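OK so people keep asking me if the robots can do the dishes yet. Short version: some of the dishes. Long version coming, get a snack

I spent most of September hanging around a little kitchen-automation shop called Traltum, where my friend Geeta Bisht works on the "put away" half of the job. Washing was never the hard part, we've had a machine for that since my grandma's day

The hard part is the stuff on either side of the dishwasher. Picking a thing up off the counter, knowing what it is, putting it in the right slot. I do that half asleep while yelling at a podcast!

Plates? Pretty good now. Mugs, fine, as long as the handle isn't pointing somewhere dumb. I watched it load 16 mugs on Friday and only two needed rescuing

Silverware though – oh boy. Silverware is flat, thin, slippery AND shiny. It hugs the table so there's barely any edge to get under, and the metal throws the whole room back at the camera

Geeta says a spoon bowl is the worst bit, it's basically a funhouse mirror. Software sees a bright blob or a dark blob and has to decide if that's dirt, a hole, or the ceiling

And the handle can be a totally different material from the rest, so now you've got one object that looks like two objects. A toddler doesn't care. The software cares a LOT

Speed is the other thing. Four spoons into a drawer tray took long enough that I'd finished my coffee and started eyeing Geeta's. I could've done the whole drawer

Still, I'm way less grumpy about this than I was last year. Back then it couldn't get a fork at all, it just sort of nudged it around the counter like a cat

So would I buy one? Nope, not yet. Would I let one unload my mugs while I sleep? Yeah, tomorrow, take my keys

Anyway, there's your competition, robots. One spoon, one table, go
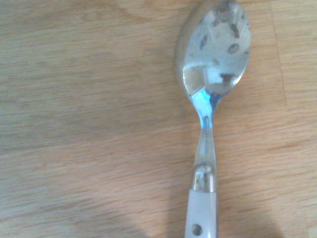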